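## Setting up the Clivar memory aid

1. Charge the pager for 2 hours.
2. Press and hold the side button until it buzzes.

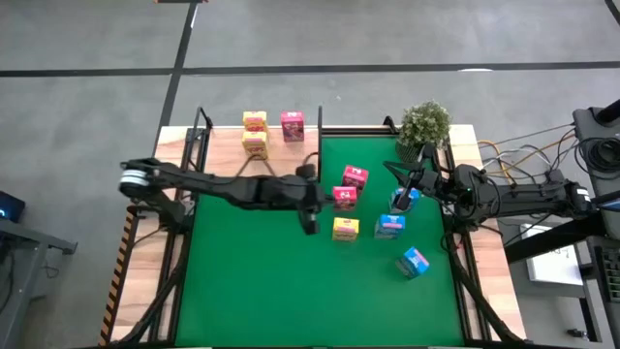
3. Enter the name of a support person. They get a message if a reminder goes unanswered for 60 minutes.
4. Add no more than 6 reminders in the first week – too many alerts can be tiring after a brain injury. 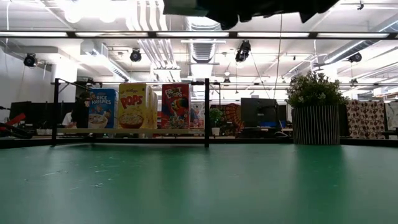
**Caution:** Do not use Clivar as your only reminder for seizure medicine.

5. Write each reminder as one short action. 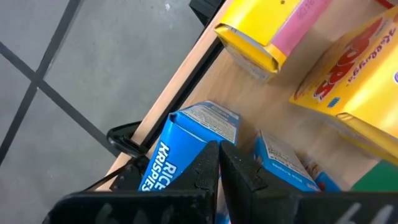 Short wording is easier to follow when you are tired. Name the item the way it reads on the package: "Get the Rice Krispies," as on the blue box, is clearer than "Sort out breakfast." Save each reminder before starting the next.

6. Press Test. The pager buzzes and shows your first reminder.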